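Print this thread | E-mail this thread

Placement test before the first year of the preparatory course?

dunne_496
The college at Sorkgate wants a placement test in Latin and math before they'll admit anyone to the preparatory course. My son is nine. Is this normal? The reading list alone is 7 books.

Sevim Kılıçarslan
Normal there, yes. My daughter sat it in August. The Latin part was one short passage and some endings. The math was fractions, mostly halves and thirds.

trener
I don't agree that it's fine. A preparatory course is supposed to prepare them. If they already need Latin to get in, what is the first year for?

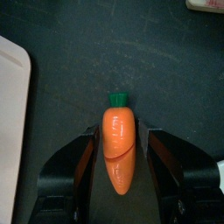
Toy carrot in two parts, orange with a green top

Sevim Kılıçarslan
It sorts them into groups — a low score doesn't keep anyone out. She missed most of the endings and was put in the beginners' group.

trener
The letter we got said "admission," so I read it as admission. And the fee is 300 whether they get a place or not.

emurero
The fee comes off the first term's bill. Ask the office for the old papers too, they have them back several years. We used the Saturday class for the Latin and skipped the word list of 1000. Nothing from the last part of it came up.

dunne_496
Thanks. I'll call about the old papers. Does anyone know if they can use a dictionary?

emurero
Not for the Latin.

Print this thread | E-mail this thread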